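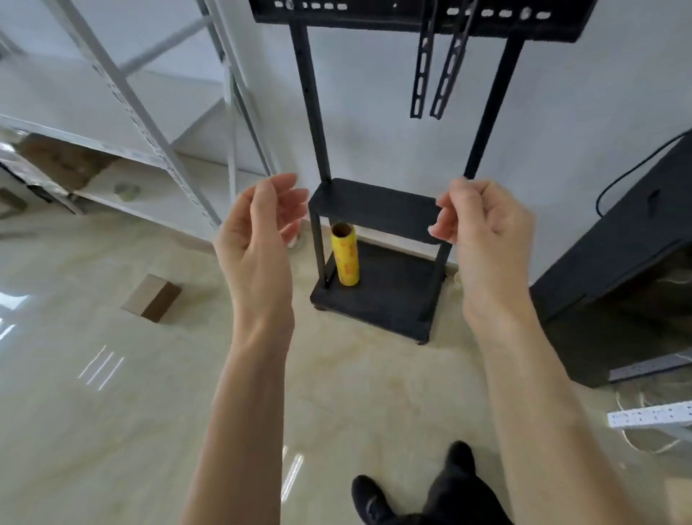 Rerden Code of Practice

The Rerden Code of Practice is a set of rules for recording manual storeroom work used in the training of handling robots. It covers the preparation of the room, the position of the camera, the conduct of the worker, and the keeping of written records. The code is maintained by the Rerden Institute and is applied by logistics firms and by the training departments of several robot makers, among them Lumbantobing and Driris.

Background

The first draft was written by Grigoris Karras, then a safety engineer at Nustia, a parcel sorting company. Karras had found that recordings made at different Nustia sites could not be compared. Some showed only the object being handled, while others lost sight of one hand for much of a task. His draft ran to 44 clauses and dealt almost entirely with camera position. Clauses on floor safety and worker consent were added after a review held in May of the following year.

Scope

The code applies to tasks done with the bare or gloved hand in rooms where goods are stored, sorted or packed. Typical tasks are picking up a parcel, turning it to show its label, placing it on a shelf, and moving light equipment. Work at height and work with powered lifting gear are excluded.

Camera and hands

The camera is worn on the head and tilted down so that both hands remain in view when the forearms are extended. The worker faces the object squarely and holds it with the fingers clear of any printed code wherever its size permits.
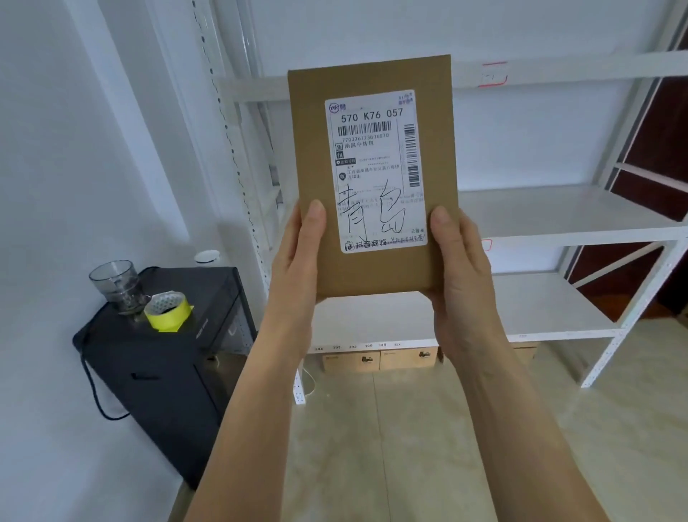 An item should be held still long enough for both grips to be recorded before it is moved again. Workers are told to use their ordinary pace and their ordinary grip. A slow or exaggerated motion is treated as a fault in the recording, and the clause on natural movement is the one most often cited in audits.

Condition of the room

The code does not require a cleared room. Clause 17 states that packing material, cables and small boxes may remain on the floor if they are normally found there, provided that the worker has a safe place to stand. Shelf positions are to be numbered in a single running series, and the numbers must be readable from the front edge of the shelf. Polished floors are permitted, but reflections of ceiling lights are to be noted on the record sheet.

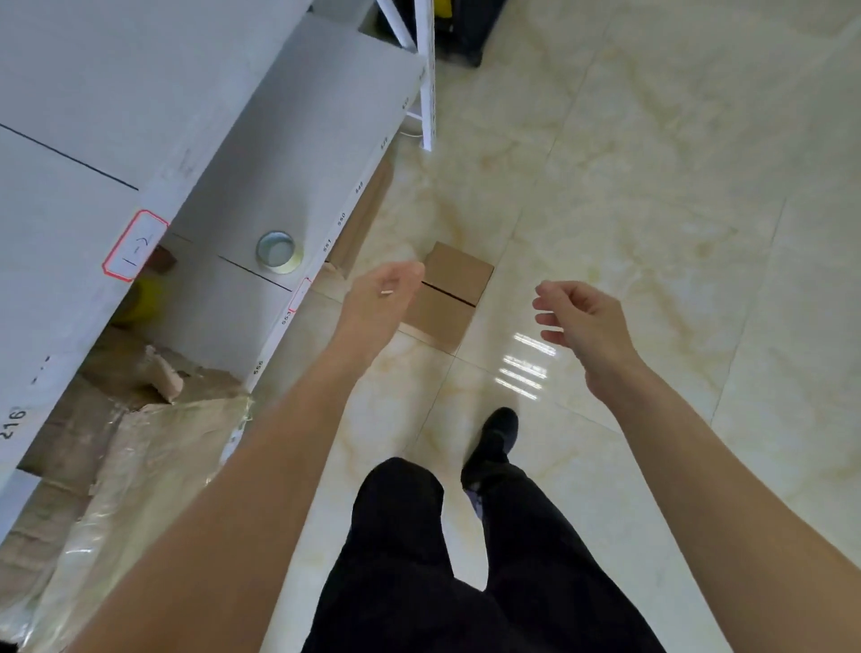 Vol. 3, p. 387

Records and consent

Each session is entered on a record sheet giving the site, the task, and the length of the recording in seconds. A single recording may not exceed 300 seconds without a rest. The worker signs a consent form before the first session and may withdraw it at any time, in which case the recordings are deleted and the entry on the sheet is struck through.

Revisions

The second edition merged the clauses on lighting and flooring. It also dropped a rule requiring plain sleeves, which Lumbantobing had opposed as impractical in unheated buildings. An index of 594 task names was issued as a separate booklet and is revised independently of the code.

See also

Driris task notation
Nustia shelf numbering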